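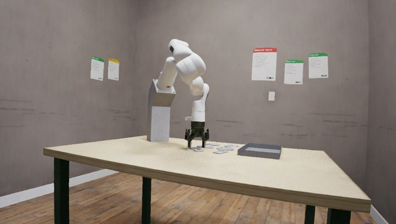
The lamp in my old Flirnell projector gave out in December, part way through a film, with a pop and then a message on the screen telling me to replace it. I'd had it long enough that the menu showed 3246 hours, so I can't complain. I went looking for a replacement the same evening and found the prices all over the place. The bare bulb is the cheap option, but you have to get the old one out of its plastic housing and fit the new one yourself, and I don't have steady hands. An arm like the white one at the top of this page, with its two-fingered black gripper hanging over those little flat tiles, might be trusted near bare quartz. I paid extra for the bulb already mounted in its housing.

Sowmya Achari, who I used to work with, had fitted a Nakance lamp to the same model and was happy with it, so I ordered one of those. It took 10 days to come. The box was fine and the lamp was well packed in foam, but there was no instruction sheet, only a card with the part number.

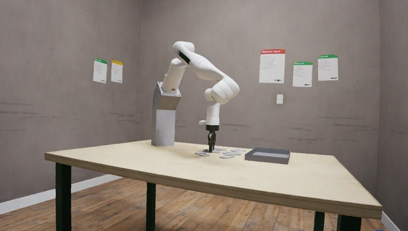 Fitting it was simple enough once I'd found the right screwdriver. Unplug the projector and leave it for an hour or so. On mine the cover is underneath, held by one screw, and the lamp unit is held by two more which stay in the housing when you undo them. There's a wire handle to pull it out by. Mine was stiff and I had to wiggle it. The new one slid in and clicked at the back, and I did the screws up finger tight and then a little more.

The lamp timer has to be reset by hand. I missed this the first time and the warning came straight back on. It's in the second menu — Options, then Lamp, then Reset — and it asks you twice.

The picture is a lot brighter than I'd got used to, and a bit blue, so I've turned the colour temperature down a notch. I've also gone over to eco mode for everything except daytime football. The fan is quieter that way too. I cleaned the dust filter while I had the screwdriver out, and it was filthy.

The old lamp has mercury in it, so it's in a bag in the garage until I next go to the tip.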